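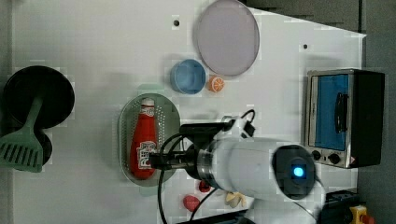

Do I have to season a new carbon steel pan before first use?

posted by clastura

Hi all, treated myself to a carbon steel frying pan last month (a Brultitz, from the kitchen shop by the station) and I'm already in a muddle. The leaflet says wash it, dry it, use it. My mum says I'll ruin it unless I bake oil onto it first, and she's been cooking on hers since before I was born, so I don't like to argue. I did fry eggs in it on Sunday and they stuck like glue - had to soak the thing, and then it went a funny orangey colour round the handle end. Is that rust? Have I killed it? I've got an electric hob and an oven that runs a bit hot, if that matters. Also is it all right to use washing-up liquid or is that the end of the world?

Wouter Verstraete

You haven't killed it, don't worry! Orange is rust, yes, but it'll only be on the surface. Scrub it off with wire wool and a bit of washing-up liquid, rinse, and put it straight on a low ring until it's bone dry. Tea towels never get all of it.

Then season it. Rub in a tiny bit of rapeseed oil, inside and out, and wipe it off again with a clean cloth as if you'd put it on by mistake. That's the bit I got wrong for ages - too much oil and you end up with sticky brown patches that feel like old sellotape. Upside down in the oven, as hot as the handle will stand (check it's metal all the way, some have a coating that burns off and stinks), for an hour, and leave it in there to cool. I did mine 2 times before I cooked anything and it went a nice bronze, then darker the more I used it.

Eggs are a rotten first thing to cook, by the way. Do potatoes or onions for a week or two, with plenty of fat, and try eggs again after. Washing-up liquid is fine, soaking isn't. And keep tomatoes and lemon out of it for now, they strip it.

Zullis

never seasoned mine, just fried bacon in it every morning for almost 7 weeks and now nothing sticks. your mum's right about looking after it though

Mulder

Get a non-stick one. Life's too short.

clastura

Thanks Wouter, the wire wool worked and it's in the oven now. Whole flat smells of chip shop. Mulder, my last two were non-stick and they both peeled, so no!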